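# Chapter 7: Shift Handover

Most plants that run around the clock are run by people who never work together. The day crew at a bottling line may share a machine with the night crew for years and know them only by what gets left behind: a note, a half-finished repair, a drawer full of the wrong fuses. Handover is the short stretch when one crew passes the work to the other. It takes up very little of the day, and a large share of avoidable mistakes start there.

In this chapter we look at what the outgoing crew should pass on, how they should pass it on, and how to tell when a handover has failed. You will need the terms from Chapter 4 (open job, held job, isolation) and it may help to have your own site's log sheet next to you as you read.

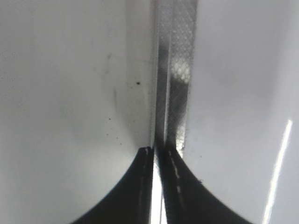
We begin with the Mottram plant, which makes floor coatings in batches. One evening in June, the day crew stopped filling a mixing tank at 900 liters because a valve was sticking. The tank holds 3,000. The day operator told the night operator that the tank was "on hold for the valve." The night operator took this to mean that the tank was full and that only the outlet valve was waiting for repair. He added the hardener for a full batch. The batch was scrapped, and the tank took two shifts to clean.

Both operators had followed the site rules as written. A handover had taken place, and both had signed for it. What the rules did not ask for was a statement of how much was in the tank.

## 7.1 Three kinds of information

A crew coming on shift needs to know the state of things, the work that is still open, and anything out of the ordinary. *State* means levels, settings, and which machines are running. *Open work* means any job that has been started and not closed, with its number. *Out of the ordinary* is harder to define. A new noise from a pump belongs here, and so does a visitor who is still on site.

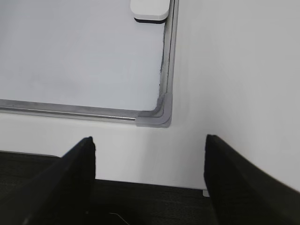
Crews tend to be good at the third kind and poor at the first. People remember a strange noise and want to talk about it. A tank level feels too plain to mention, and it often gets left to whatever was last written up. Boards are useful for levels and settings, but only if someone fills them in. One that has been left blank, like the board shown here with nothing on it except a faint gray streak down the right edge, can be read two ways: there is nothing to report, or there was no report. The incoming crew can't tell which. For that reason many sites ask for the word "none" in any space that would otherwise be empty.

Open work should always be given by number. "The conveyor job" may mean one thing to the person who spent six hours on it and something else to the person who has just walked in. "Job 2292, guard off, waiting on bolts" leaves much less room for error.

## 7.2 Spoken and written handover

Writing lasts, and speech lets the other person ask questions. A good handover uses both, and the written part comes first so that the two crews can go through it together -- at the machine if the noise allows, or in the control room if it does not.
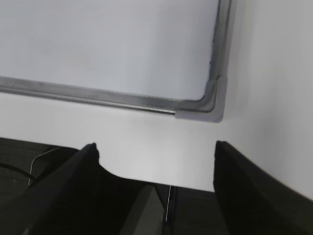 How long should a handover take? Long enough for the incoming person to repeat the main points back and ask about anything unclear. On a simple line that may be a few minutes, and a site with several open isolations will need more. Overlap between shifts has to be paid for, and a site that schedules none is asking its crews to do the job on their own time.

The Endstead packing site tried dropping the spoken part for one season and relied on the log alone. Entries grew longer at first, then much shorter.

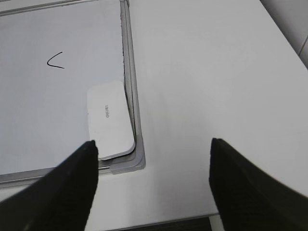 Kelly Wainwright wrote to us after the first edition that we had been too hard on Endstead. In her view the log there was sound, and the trouble was that supervisors had stopped reading it. We have kept the case and added her point to the discussion in Section 7.5, where you will be asked to compare the two explanations.

## Before you read on

Find the last completed handover entry from a site you know, or use the Olen sample in Appendix B. Mark each item as state, open work, or out of the ordinary. Then write down one thing you would have to ask before starting the shift. Keep your answer -- you will need it for the exercise at the end of Section 7.3.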